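Brolla stacking bins, open front, gray: a review after one winter in the workshop

I bought a set of four Brolla bins in the fall for the bench in my garage, then ordered more in January when the first ones held up. I have now used them long enough to say what they do well and where they fall short. I paid for all of them myself.

I repair small furniture for a living, mostly chairs, and I keep a lot of odd parts. Before the bins I used coffee cans and the cardboard trays that canned soup comes in. The trays got soft every time the garage door was left open in the rain. I wanted something that would sit on a 16-inch shelf without hanging over the front, that I could lift down full, and that I could hose out.

What you get

The bins come nested, with a bag of clips and a sheet of paper labels. There is no assembly apart from the clips, which join one bin to the one beside it. I used the clips on the bottom row only. With them on, you can't pull a single bin out without taking its neighbor along, so on the upper rows they are more trouble than help.

The plastic is thick at the rim and thinner on the floor. Two ribs run under the floor from front to back. The sides lean out a little toward the top, which means you lose some space on the shelf compared with a straight-sided box. On my shelf I had planned on five across and got four.

Corners are rounded inside. This matters more than I expected. Screws and sawdust don't pack into the corners, and a damp rag gets everything out in one pass. My old Ifans bins had square corners, and I used to dig them out with a popsicle stick.

Weight and stacking

The maker says 18 pounds per bin when stacked. I put one on the bathroom scale full of corner braces and screws and it was over that, and it has sat on the second row since February with no bow in the one under it. I would not go three high with that kind of load. The lip that holds the upper bin is shallow, and if you bump a tall stack from the side it will shift.

Empty or lightly filled, they stack fine as high as you can reach.

Cold

The garage is not heated. On the coldest mornings the plastic gets stiff and the label holder is hard to slide a card into, but nothing has cracked. I dropped one with a load of casters in it onto the concrete and it chipped at the rim. The chip is small and I still use that bin for sandpaper.

Labels

The paper labels are poor. The glue let go on half of them inside a month. I cut my own from index cards and they fit the holder if you trim them a little short. Heledd Beddoe, who runs the upholstery shop next to mine in Prurbridge, writes straight on the plastic with a grease pencil and wipes it off with mineral spirits. I tried it and it works, though it leaves a faint shadow after a few changes.

Compared with the others

I have used three other kinds over the years.

Ifans, hanging type. Good on a rail, and cheaper. The back hook snaps if you overload it, and then the bin is no use for hanging. Square corners, as I said.

Zodberg, with lid. The lid keeps dust out, and if you store anything fine or clean you may want it. For me it is one more thing to put down somewhere while I'm holding a chair leg. The Zodberg is also deeper, so small parts end up in a heap at the bottom and you have to feel around for them.

Wood trays, home made. I still have a few of these and I like them for chisels. They take an afternoon each to make and they soak up oil.

The Brolla is the one I reach for most. It is wide and not very deep, so you can see what is in it from standing height, and you can get your whole hand in flat.

Size

They come in three sizes. I'd skip the smallest. It holds a box of screws and not much else, and you may as well leave the screws in the box. The middle size is right for hardware. The large one I use for offcuts, blocks and clamps pads, and it is too heavy to carry one-handed when full.

Berwyn Llewellyn, who turns most of my replacement spindles, bought the large size for blanks and found they were an inch too short for his longest stock. Measure first.

Things I would change

A deeper stacking lip. A better label. A handhold at the back as well as the front, so that you can carry a full bin level. The front grip is good, but the bin tips toward you when you lift it by that alone.

I'd also like to be able to buy the clips separately. I lost several behind the bench and the only way to get more is to buy more bins.

Verdict

Good bins for a working shop, priced a bit above the hardware store kind and worth it if you move them around a lot. If yours will sit on a rail and never come down, get the Ifans and save the money. I plan to add another row of the middle size in April when I clear out the back shelf. 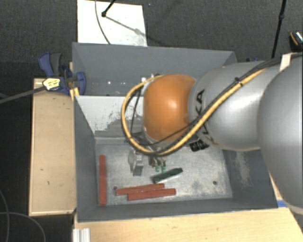

Bar-shaped blocks in an open gray bin, under a KUKA arm.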